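Gota countertop washbasin, white ceramic

Item no. 624
Delivery time: 14 days
Guarantee: 2 years

The Gota is a rectangular basin with rounded corners, made for small bathrooms and guest toilets. It is placed on top of the counter, so you do not need to cut a big opening, only the hole for the drain. The tap is not included in the price. Most of our customers choose a wall tap from the Mivside series, and then the counter is easier to wipe. 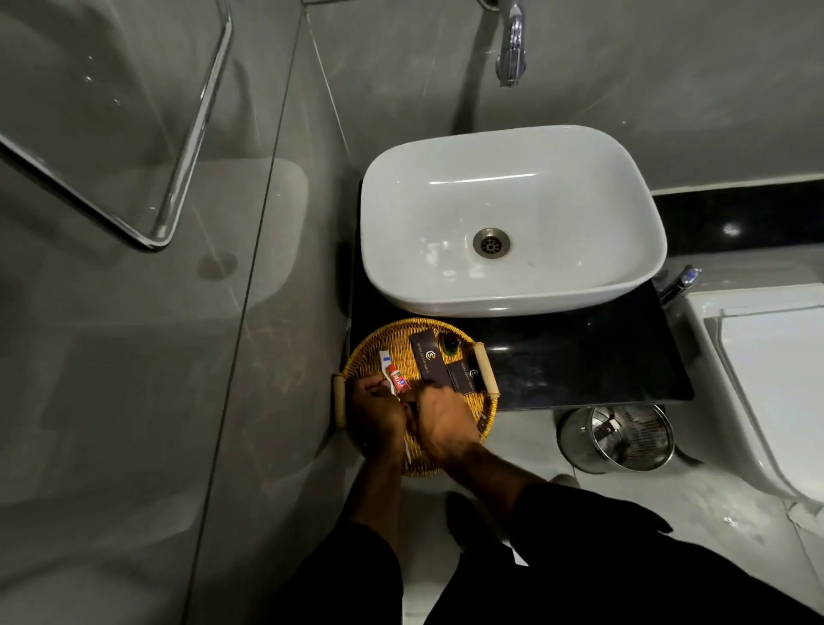
Before you order, please measure the depth of your counter two times. The basin has no overflow hole, therefore it must be used with a drain which stays open. For fixing we recommend neutral sanitary silicone, applied in a thin line under the foot. Let it dry overnight before you connect the water.

For daily cleaning use a soft cloth and mild soap. Please do not use powder or steel wool. Lime can be removed with vinegar and warm water, but rinse well after.

Spare drains are kept in our store in Nudorard. The showroom is closed during the first half of July, but orders are still sent.

Questions about installation: ask for Roscoe Park.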